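Sorting trial at Lullton stopped after gripper fails to let go

I was supposed to be writing a cheerful little update this week about the can sorting trial over at Lullton, and then the gripper wouldn't open, so you're getting this one instead!

First things first: everyone is fine. The stop button did what a stop button should do, and the only thing that got hurt was a drink can (squashed pretty flat, poor thing) and maybe a bit of pride.

It happened on 3 January 2022, the first morning back after the break. Kenna Gourlay was running the arm through its usual routine, which is to pick up a drink can, carry it over to the right bin and drop it in. Pick up, fine. Carry, fine. Then it got to the bin and just hung there, holding on. The screen said the fingers were open. They were very much shut, and when the program moved on to the next step the arm went down toward the table with the can still in its grip. Kenna hit the stop before I had even figured out what I was looking at.

Atieno Bakilana, who looks after the hardware, spent the afternoon with the cover off and thinks she has it. The little sensor that tells the controller how wide the fingers are had slipped on its mount, so the controller believed a number that was plain wrong. She went back through the logs and found the reading had been creeping since November. The log has 2,692 picks in it, and 104 of them had a finger reading that was off by more than it should be. None of those tripped an alarm, and that's the part that bugs me. The alarm only looked at whether a reading came in at all. It never checked if the reading made any sense!

Anjana Biswas signs off on safety for the trial, and she has pulled the arm from anything with people close by until three things are done. The sensor gets a new mount with a proper locking screw. The program has to wait and confirm the can has left the fingers before the arm goes anywhere. And the tape line on the floor moves farther out, which means the people at the next bench over lose some elbow room (they've already told me how they feel about that).

I asked Anjana if this could push back the move to the Trillorside site. She said she'd sooner be late than have to write a worse report than this one, and I can't argue with her there. The plan had been to get to 3,000 picks and then pack up. Now the count starts over from zero once the new mount is in, so I wouldn't book the van yet.

If you've been in the room during a run and noticed the fingers being slow or sticky, please tell Atieno, even if it seemed like nothing. Two people have already come forward with "oh, I saw that before the break," and those notes helped her a lot.

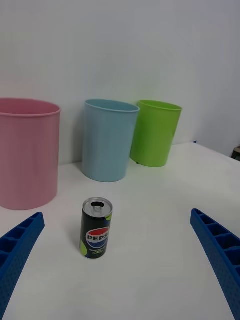 The mount is on order and Kenna will be doing the first test runs with nobody inside the tape. I'll post again when the arm is cleared.

Contact the Lullton newsletter desk | © Lullton | Back to top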